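4.2 Where clothes go between wears

The diary part of the study asked people to note what they did with a garment once it came off. Not the washing, that is covered in 4.1. We wanted the middle bit: worn once or twice, not dirty enough for the machine, not clean enough (in most people's view) to go back with the clean things. Earlier work on laundry mostly skips this. Clothes are either in use or in the wash.

In the two sites, Sirnard and Destby, we had 134 households keep the diary to the end. Entries were short. Some only a word, "chair" or "door". We coded these as they stood and did not go back to ask for more, except where the handwriting could not be read. Coding was done by Bhavana Rajan, with a second pass in December on the entries marked unclear.

Chairs came up in nearly every diary. So did the end of the bed, the bannister, hooks on the back of doors, and exercise bikes. What surprised us was how fixed these places were. People who called themselves messy still had a rule: jeans on the chair, jumpers on the bed rail, work shirts on the handle of the wardrobe. One respondent in Destby wrote "never the floor, floor means wash". Similar lines turn up in other diaries, with different places but the same kind of sorting. So the pile is a store with its own order, even if visitors to the room would not see it.

Hangers are a special case. Several people said that putting a garment on a hanger made it count as clean again, whatever it had been through that day. Others kept worn things on hangers but outside the wardrobe, on the door frame or the curtain rail, so the hanger marked care for the fabric and the place marked its state. The bed is often a halfway point in both groups (Figure 3). Things are laid there, looked at, then hung or dropped in the basket. Bright or strappy items and anything with trim tended to be handled this way more than plain cotton, going by the diaries. Numbers per item type are too small to test.

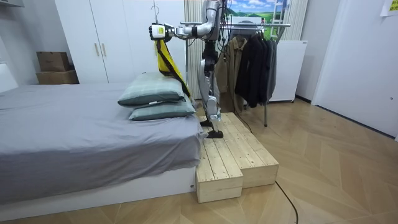

Figure 3. Yellow garment with black straps or trim, on a hanger held beside the bed.

Room size matters less than we expected. We had thought that small bedrooms would push worn clothes back into the wardrobe sooner, there being nowhere else to put them. The diaries do not show this. In small rooms the bed itself did more of the work, and the clothes moved to a chair at night and back again in the morning. Two respondents described doing this for a week with the same cardigan. Larger rooms had more stopping places but not, as far as we can tell, longer stops.

Shared rooms differ. Where two people slept in the room each usualy had a side, and worn clothes kept to that side. Disputes, when mentioned, were over the chair. In family homes the landing comes in as a third space, mostly for school clothes.

A word on the older housing in Sirnard. Many of these bedrooms have no built-in storage, and rails bought seperately were common. An open rail blurs the line between clean and worn, as both hang in view. People got round this with gaps, or by turning the hanger hook to face the other way. The turned hook appears in diaries from both sites and we have not seen it described elsewhere. It deserves a proper look – not possible with the present data.

Limits. Diaries were kept by one adult per home, who reports on the others. No winter coats, which were left out at the design stage. Washing frequency by storage place is taken up in 4.3.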